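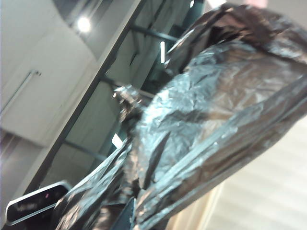
Pay for what you throw away and you will throw away less, went the line from one resident at the Tultport town meeting in August, and half the room nodded. It sounds fair. Water works that way, and so does electricity. Why should a retired couple with one small bag a week pay the same as a house of five that fills the curb?

I have been hearing this argument for years and I still don't buy it, at least in the form the town wants to adopt. The plan is to drop the flat fee and make everyone buy official bags at 2 dollars each. Anything left out in another bag stays on the curb with a sticker on it. The town says trash will fall, recycling will rise, and the average bill will stay about where it is.

The first part I believe. Trash at the curb will fall. Whether there is less trash is a separate question, and the handout didn't touch it. Condine went to paid bags four years ago and likes to show a chart with a line going down. The chart measures what the trucks pick up. It doesn't measure what gets stuffed into the bins behind the grocery store, or burned in a barrel out past the county road, or mixed in with the recycling by people who hope the lid stays shut. I asked whether those had been looked at. I was told the results were encouraging.

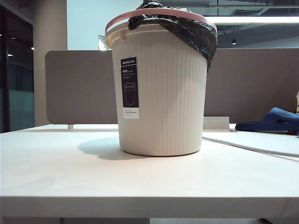

Then there is the matter of who can cut back. A homeowner with a yard can compost. A renter on the third floor of the Coetzee building can't, and a family with a baby in diapers isn't going to change its habits because a bag costs more. Most of what ends up in my own kitchen trash is packaging I never asked for. I can pick a different brand of crackers, I suppose, but they all come in a plastic sleeve inside a box.

The companies that do choose the packaging pay nothing under this plan. Tasden, which has the hauling contract, gets lighter trucks for the same money. I read the contract twice looking for a lower price if tonnage drops and didn't find one.

I would support a trial. Pick one neighborhood, weigh everything, including the recycling that gets rejected and the dumping the road crew cleans up, and publish the numbers even if they're ugly. Give renters a discount – a real one, without a six-page form. And put a clause in the hauling contract so that savings come back to the people buying the bags.

None of that is in the draft. The vote is on a Tuesday at 4, when most of the people who will be paying are still at work.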